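Conivdale Tabletop Pick Sim, by Warnerix
Product page / Simulation / Arms and grippers

Status: shipping. Current pack is the February build.

Simulated tabletop for training and testing a two-finger arm before you let it near anything you paid for. One arm, one table, a lot of small clutter, an open box to find and get the fingers around. Room view plus a close view from over the gripper.
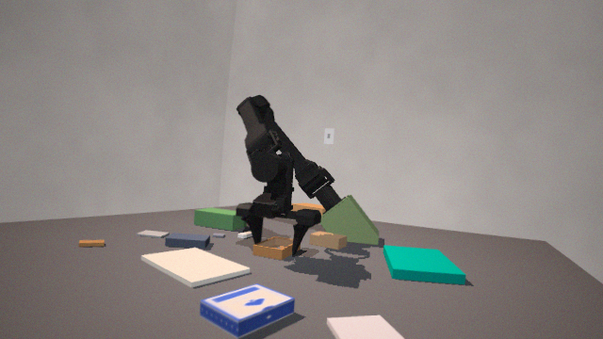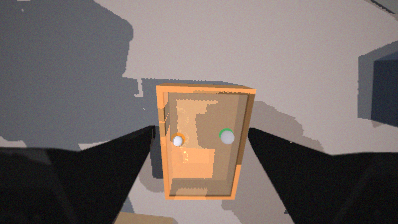 What you get

Conivdale is a scene pack, not a full simulator. It drops into the Platley runtime (sold separately, see bottom of page). Inside the pack:

- Articulated arm model, black, with two-finger gripper. Joint limits and self-collision already set.
- 300 clutter objects. Plain boxes, slabs, wedges, card-box shapes. Mixed colors, mixed sizes.
- Open-topped boxes as targets, several sizes and wall thicknesses. Thin walls are thin, so a sloppy finger width will show up fast.
- Balls and ring markers for inside-the-box work.
- Room shell with walls and table. Swap the textures if you want, the folder is open.
- Scene shuffler. Seeded, so you can rerun the exact same mess.

Cameras

2 views set up out of the box, room and overhead. Add your own in the config, same format as the rest of Platley. Both views record on the same clock so you don't have to line them up later. Depth and segmentation can be switched on per view. Leave them off if you don't need them, the files get big.

The overhead view is the one most people train on. Fingers are large in it and they will hide things. We left it that way. If your policy only works with a clean view it will not do well on a real arm either.

Shadows

On by default. Hard-edged, moving with the arm. Some customers asked for a way to turn them off and there is one (shadows: none), but please try it with them on first. A dark patch next to a dark block is exactly the kind of thing that trips up a detector, and better to learn it at your desk.

Soft shadows are on the list. No date yet.

Grasp scoring

Each run gets a plain text log. Finger contact, target pose at start and end, anything else that got bumped. You set what counts as a pass. Default is target lifted clear of the table and held for 5 seconds, no clutter pushed off the edge. Change the hold time in one line.

Failed runs are kept unless you tell it not to. They're the useful ones.

Setup

Unpack into the scenes folder. Run the check script. If it complains about a missing mesh, you unpacked one folder too deep, everybody does it. Then load the starter scene and hit play. First load is slow while shaders compile, later ones are fine.

Python API is the same as the rest of the Warnerix packs: reset, step, observe, score. If you already have code for one of our other scenes it should run with the scene name changed and maybe the gripper offset.

Running without a screen works. Running several copies on one card works too, how many depends on your memory and whether you have depth on.

Bring your own parts

Drop in your own meshes, give each one a mass and a friction value, done. Units are meters. Please check this before writing to support, a box a thousand times too big is the most common ticket we get.

Custom arms are possible but it's more work. You need a joint description and a collision mesh for each link. The guide in the docs folder walks through it with the stock arm. If you'd rather have us do it, ask for a quote.

From a user

"We used it to sort out our approach angle on open boxes. We kept clipping the near wall and could not see why on the real cell. Took an afternoon in the sim to find that our open width was set for the old fingers. The docs could be better, the part on seeds is one paragraph and we needed more then that."
Ciarán Mac Suibhne, Dimitrov

Fair point on the docs. Longer seed section is going in with the next build.

Known issues

- Very thin slabs can jitter when another object lands on them. Smaller physics step helps, costs you speed.
- Ring markers nearly the same color as the box can be hard to pick out in the overhead view. Set marker colors by hand if that matters to you.
- Shuffler sometimes puts a small block right up against a wedge so it's mostly hidden. Not a bug really. There's a min_gap setting if you dont want it.
- Log file isn't closed properly if you kill the run from the task manager. Use stop.

Licensing

One license covers 2 machines. Extra seats at a lower price, ask. Schools get the full pack on the same terms but with a longer update period. Anything you record or train with it is yours, sell it, publish it, whatever. You can't resell the meshes themselves.

Updates free for as long as your Platley license is current. After that the pack keeps working, you just stay on the build you have.

Needs

Platley runtime, current version or the one before. Linux or Windows. A dedicated graphics card. No Mac build at the moment.

Questions before buying go to Finbarr Ó Ceallaigh in sales support, use the contact form and put Conivdale in the subject so it lands in the right queue. Include your arm model and gripper stroke if you want to know about fit. Replies usually same day if you write before 3 pm.

Add to quote
Download spec sheet
Compare with other Warnerix scene packs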